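About Collora
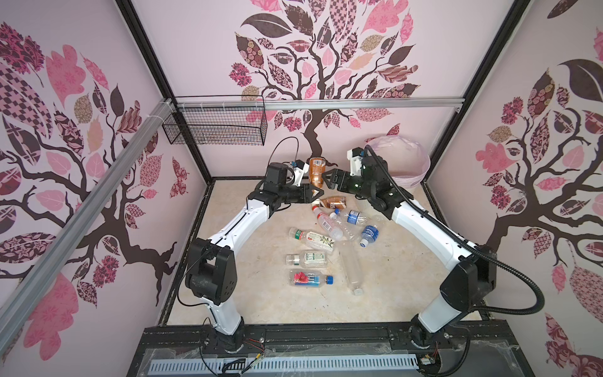

Bottles on the sorting floor, with the tree wallpaper behind.

We should say at the start that we don't much like About pages. They tend to open with a passion somebody has had since childhood and close with a promise about the planet. None of us had a childhood passion for bottles. Collora exists because Annapurna Poduval got tired of reading labels that told her something was recyclable and then finding the same thing in a landfill load, and she wanted to know where in the middle it went wrong.

What we do

Collora looks at empty drink bottles and the claims made about them. Offices, schools and small grocers send us what comes out of their recycling bins. We sort it, we write down what it is, and we tell them what a local hauler is likely to do with it. That last part is usually less cheerful than they were hoping.

We also run a small class in the back half of the building for people who manage buildings and have been handed recycling as an extra duty. It takes a morning. You will handle a lot of plastic and you will come out knowing less than you thought you did, in our experience. A few people have asked for their money back and one of them got it.

We do not sell recycling bins. We do not sell stickers, certificates or a seal for your website. Several firms have asked for a seal. If you find one with our name on it, please write to us.

How we started

The company began at a folding table in a unit we shared with Nilemer, a label printer that has since moved across town. Annapurna and Deming Xue had both worked in purchasing, where they had spent years approving packaging on the strength of a paragraph from the supplier. Their first job was for a school that believed its cafeteria bins were clean. Deming went through 247 bottles over one long afternoon and found 65 he would not have put in that bin. The school did not renew. We still use that job in the class, with the name taken off.

For a while we thought we would write software. There was a spreadsheet, then there was a second spreadsheet meant to fix the first, and then Qianru Yuan joined and deleted both. We have a plain form now. It fits on one side of paper and people fill it in, which could not be said of what came before.

Why we keep them mixed

Visitors often ask why we don't line the bottles up by type before we begin. Bins don't do that for you. A real bin gives you the water bottle next to the amber one, red cap against blue cap, some on their sides and pointing every which way, a few with a label and one with nothing on it at all. If you only ever learn on tidy rows, the first real bag will take you all day.

The unlabeled ones are worth a word. A bottle that has lost its label has lost its story too, and we have found that people will happily make one up for it. "It's clear, so it's fine" is the usual one. Maybe it is fine. Turn it over and look for the mark on the base, and if there isn't one, write down that you don't know. We have a box on the form for that. It was Deming's idea and it is the box clients argue with most.

Then there is the artwork. We have nothing against a hibiscus. Green leaves on white look very nice on a shelf. But a leaf printed on a label is ink, and we would like people to stop counting it as evidence. In the class we ask everyone to pick the bottle they think is best for the environment before they are allowed to touch any of them, and the picks lean heavily toward whatever has a plant on it. We were no better when we first tried it on ourselves.

Caps are a running disagreement here. Paavo Vainio says leave them on. Qianru says it depends entirely on who collects from you, and that any page that gives you one answer is guessing. She is right, so there is no answer on this page. Call your hauler. Ask them twice, in different months, and see if you hear the same thing.

The people

Annapurna Poduval, founder. Handles clients, and the awkward phone call after the report goes out. Does not believe in open-plan offices but works in one.

Deming Xue, founder. Runs the sorting floor and wrote the guide we hand out in class. It was 8 pages long when he finished it and he has resisted every attempt to make it longer.

Qianru Yuan, records. Came to us from Beltalent, where she checked other people's inventory counts and learned to distrust round numbers. Nothing leaves the building until she has read it.

Paavo Vainio, teaching. Taught middle school science for many years. He says adults are harder because they have already told someone else the wrong answer.

Chunhua Kong, building and everything in it. The pink wallpaper was her choice. She had seen enough gray walls in this line of work, and she liked the trees, with the leaves done in checks and florals like scraps from a quilt. Two of us were against it. She was also the one holding the paste brush, so that was settled fairly quickly. Clients remember the wallpaper long after they have forgotten our findings, which we have mixed feelings about.

What we can't tell you

We get asked whether any of this matters. We don't have a good figure for that and we are suspicious of the people who do. We can say what was in your bags in February and whether the next lot looked any different. Some clients improve. Some improve for a while after a visit and then drift back, and a couple have got worse, probably because they bought a nicer bin and trusted it.

We also can't tell you what happens to a bottle after it leaves your hauler's yard. We have asked. If another company says it can follow yours all the way to its next life as a park bench, ask to see the paperwork, and then ask who filled it in.

Costs

A single review is $199 for a small site, and that includes the written report. Larger sites are quoted after we have seen the bin area. The class is priced separately, and the current fee is on the booking form. Schools pay less. We don't do free trials, as the sorting takes the same time whether you pay for it or not.

Visiting

We are on Macedo Street, in the low building behind the tire shop, with the entrance at the side. Come before 3 p.m. if you want to see any sorting. Please call first, and please don't bring us a bag of bottles as a gift. People do. We have enough.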